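Murnarik planner: frequently asked questions
Last updated 08/02/2023

I get the same handful of emails every week, so I've finally put the answers in one place. If yours isn't covered, write to me and I'll add it!

What does Murnarik do, then?

It's a motion planner for robot arms. You give it a model of your arm, a list of the things lying around it and a place you'd like the gripper to end up, and it gives you back a path that doesn't clout anything. It doesn't do vision. If you need to find out where your objects are, that's Prollden's job, and the two talk to each other quite happily.

Do I need a real arm to try it?

Nope. Most people start in Plirkon, our simulator, and plenty never leave it. The planner can't tell the difference, so whatever you write for the simulated arm will load on a real one (please go slowly the first time, though).

Why does planning fail when the goal is clearly within reach?

Nine times in ten it's padding. Every object gets a safety margin, and when two blocks sit close together the margins merge and there's no room left for a finger. Try lowering pad_objects before you touch anything else. If that does nothing, check whether your goal has the gripper open or closed — an open one needs a lot more space, and I still forget this myself.

Why do I get a different path every time?

The search is random. Set a seed and you'll get the same path back, as long as the objects haven't moved. I use 126 for all my own tests, for no good reason at all.

Can I change the floor and the lighting in Plirkon?

Yes, both are in the world file. I like a patchy floor with strong shadows when I'm checking a grasp, as it's much easier to judge how high the fingers are. On a plain grey floor I'm forever guessing.

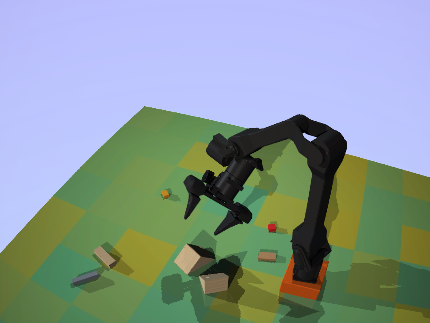
Aarti Vashisht
Planning and tools, Murnarik

What shapes can I put in the world?

Boxes, mainly. Cubes, slabs and long thin bars all count as boxes, at any size and any angle, and the planner is quickest with those. Meshes work too but they'll slow you down, so I'd swap in a box wherever you can get away with it. Tiny cubes are fine, but do check the size of your collision step or the arm may sail straight through one.

Does the pedestal count as an obstacle?

It does from version 3. In version 2 you had to add it by hand, and I had so many emails about elbows going through bases that I gave in.

Is there a plug-in for Addo?

There is, and it's in the downloads folder. It only handles one arm for now. Two arms will come once I've fixed the timing bug from July, which is still making me cross.

Where do I send bug reports?

Straight to me, with your world file and the seed attached. Without the seed I'm mostly just staring at a log.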